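How Does a Robot Know Where to Put Its Hand?

A guide for curious readers, ages 8 to 12

Close your eyes and touch your nose. You probably got it on the first try. Your brain knew where your hand was, where your nose was, and how to get from one to the other. You didn't have to think about it.

A robot has to be given instructions for all of that. Those instructions are called software. The metal parts of a robot do the moving, but software decides what moves, how far, and how fast. This page is about four jobs that robot software does: seeing, planning, controlling, and checking. To keep things simple, we'll stick with one kind of robot, an arm that works on the insides of computers.

Why would a robot work on a computer?

When you watch a video or save your homework online, a computer far away is doing part of the work. Computers like that are called servers. They are built to run day and night, and they get old. When a company is done with a server, many of its parts can still be used in something else. The rest can be recycled for its metal.

Taking a server apart is slow work. There are screws, clips, levers, and wires, and the parts sit close together. At the Irnel workshop in Jasudside, people have been taking servers apart by hand for years. Now they are also teaching a robot arm to do some of the steps. Rami Rawashdeh writes the part of the software that handles seeing. Ghassan Yammine writes the part that handles moving.

Job 1: Seeing

The robot arm has a small camera near its hand. The hand is called a gripper. It has fingers that can close on things and let go of them.

A camera doesn't understand what it is pointed at. It makes a picture out of tiny colored dots called pixels. Each pixel is stored as numbers that say how much red, green, and blue it has. To the robot, a picture starts out as a very long list of numbers.

Software has to turn those numbers into something useful, such as "this is a slot" or "this is a battery." Making sense of pictures this way is one part of what engineers call perception.

How does the software learn what a slot looks like? People show it many pictures that have already been marked. A person draws an outline around each slot and types the word "slot" next to it. Then the software guesses where the slots are in a new picture, and it is told how close it came. It changes its own settings a little and tries again. After enough practice, it can find slots in pictures it has never seen before.

It still makes mistakes. A shiny metal part can look white under a bright light and dark when the light is dim. A slot can be hidden behind a cable, or behind the robot's own fingers. Rami adds pictures of those hard cases to the practice set, so the software gets to work on them too. 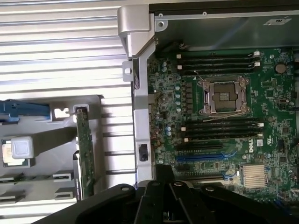

The gripper inside an open Dell server. The square with the silver metal frame is a socket, where a processor goes. This socket is empty.

A processor is the part of a computer that follows instructions. The black slots above and below the socket hold memory, which is where a computer keeps the things it is working on at the moment. They have small white clips at their ends. When a memory stick is in a slot like this, clips help keep it in place.

The green board that everything is attached to is called a motherboard. If you look on the right, you can find a round battery like the kind used in some watches. It helps the computer keep track of the time when the power is off. The silver part with thin fins is a heat sink. Heat sinks carry heat away from chips that would otherwise get too hot.

You used color and shape to find those things. Software can use the same clues. One long slot on this board is blue, so color helps pick it out from its black neighbors. The memory slots look alike, so the software has to tell them apart by their positions.

Job 2: Planning

Say the robot needs to move its fingers to a clip. It knows where the clip is. It knows where its fingers are. Why not go in a straight line?

Sometimes a straight line is fine. But a server is full of things that stick up. There may be a metal wall in the way, or a row of tall parts. If the arm bumped into one of them, it could break the part or hurt itself.

Planning software looks for a safe path before anything moves. It uses a map of the space. The map says which places are open and which ones are taken. Then the software tries out paths on the map, much like tracing a maze with your finger before you pick up a pencil. Paths that hit something are thrown out. From the ones that are left, the software picks one that is short and smooth.

The planner has to think about the whole arm, too. Imagine reaching into a backpack for a pencil. Your fingers fit, but your elbow might hit the desk. A robot arm has several joints, and every part between those joints needs room.

At Irnel, the planning program is called Vandenberghe. It keeps a gap of 2 millimeters between the robot and anything it isn't supposed to touch. That is a little more than the thickness of a penny. When Vandenberghe can't find a path with a gap that big, it doesn't try to squeeze through. It stops and asks a person what to do.

Job 3: Controlling

A plan says where the arm should go. Control software makes the arm go there.

Each joint in the arm has a motor. Each motor has a sensor that tells how far it has turned. The control software reads the sensor, compares the answer with the plan, and changes the power to the motor. Then it does the same thing again. On the Irnel arm, this happens 50 times every second.

This is called a feedback loop. You use feedback loops all the time. When you fill a glass with water, you watch the level rise and tip the pitcher back when the glass is nearly full. Your eyes are the sensor and your arm is the motor. If you poured with your eyes shut, you would have no feedback, and you might need a towel.

Here is one loop, written out in plain words:

Where should the joint be?
Where is the joint now?
How big is the difference?
If the difference is big, push harder.
If the difference is small, push gently.
Go back to the top.

Ghassan has to choose how hard the motors push. If they push too hard, the arm goes past the right spot, comes back, and goes past it again. It looks like it is shaking. If they push too softly, the arm is slow and may stop before it gets all the way there. Finding good numbers is called tuning. It takes a lot of patience, and the numbers often have to change when the gripper is swapped for a heavier one.

There is also the question of how hard to squeeze. A metal bracket can take a strong grip. A plastic clip might snap. The software has a different limit for each kind of part, and when the fingers reach that limit, they stop closing.

Job 4: Checking

Suppose the robot is told to lift out a memory stick. It sees the stick, plans a path, closes its fingers, and moves up. Is the job done?

Maybe not. The stick might have slipped. It might still be in the slot. So the software checks. One way is to look at how far apart the fingers are. If they have closed all the way, there is nothing between them. Another way is to take a new picture of the slot and see whether it is empty.

If the check fails, the program at Irnel allows 2 more tries. After that it stops and turns on a yellow light. A person comes over, looks at the problem, and writes down what went wrong. Those notes help Rami and Ghassan fix the software.

What the software can't do

A robot arm like this one doesn't get bored, and it doesn't know what a server is for. If someone left a sandwich inside the case, the software might label it a battery or miss it completely. It only knows about the kinds of things it has practiced with.

People are also much better at surprises. A person can tell that a screw is rusty, go get a different tool, and try a new angle. For the robot, each of those steps needs software that somebody has written or trained ahead of time.

Try it yourself: Be the software

You need a friend, a table, a plastic cup, a small block, and a scarf. An adult should be nearby.

Put the cup and the block on the table. One of you is the robot arm and wears the scarf as a blindfold, sitting down. The other is the software. The robot's job is to pick up the block and put it in the cup.

The software may use only these commands: left, right, forward, back, up, down, open, close, and stop. Each moving command means one small move, as wide as your thumb. The robot must do exactly what it is told and nothing else.

Set a timer for 60 seconds. Did the block get into the cup? Trade places and try again.

Now put a book standing up between the block and the cup. This time, let the software spend a minute writing down a plan before the robot moves. Compare the two ways. Was it faster to plan first? Did you have to change the plan partway through?

For a harder game, have the software look at the table once and then turn around. It has to give all of its commands from memory. You have just taken away the feedback.

Words to know

Control: making motors follow a plan.
Feedback: information about what is happening now, used to decide what to do next.
Gripper: a robot's hand.
Motherboard: the large board that connects the parts of a computer.
Perception: making sense of what sensors pick up.
Pixel: one tiny dot in a picture.
Planning: choosing a path before moving.
Sensor: a part that measures something, such as light or how far a joint has turned.
Tuning: adjusting numbers until a machine moves well.

Page last updated August 8, 2024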